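Section 5: Planning and Budgeting Your Practice Station
Jul 7, 2023
By the Temerley set-up team

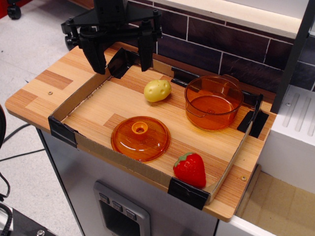 Surely the arm is the expensive part, one reader of the last edition wrote, and the rest can come out of petty cash. Petty cash at Ranedport lasted until December. Please budget for the rest.

1. Measure the worktop before you order the arm. Arms are returnable, less a 15 per cent restocking fee. Walls are seldom returnable at all.

2. Price the props. A toy pot with its lid, a potato and a strawberry will do for a first pick-and-place task. Buy spares of anything small enough to roll under a cupboard.

3. Make the tray yourself from cardboard and black tape. Fararby will quote you for a machined one, with a lead time of 17 weeks.

4. Set aside 25 per cent of the arm's price for cables, brackets and fingers. Nearly 5 per cent will go on bolts, in a size you already thought you had.

Note: Hrnčiar mounts are sold without screws. The brochure shows them with screws.

Caution: Do not sign for delivery until you have checked that the crate fits through the door. Measure the door with its frame on.

5. Get the service contract quote in writing, then read the page about call-out charges.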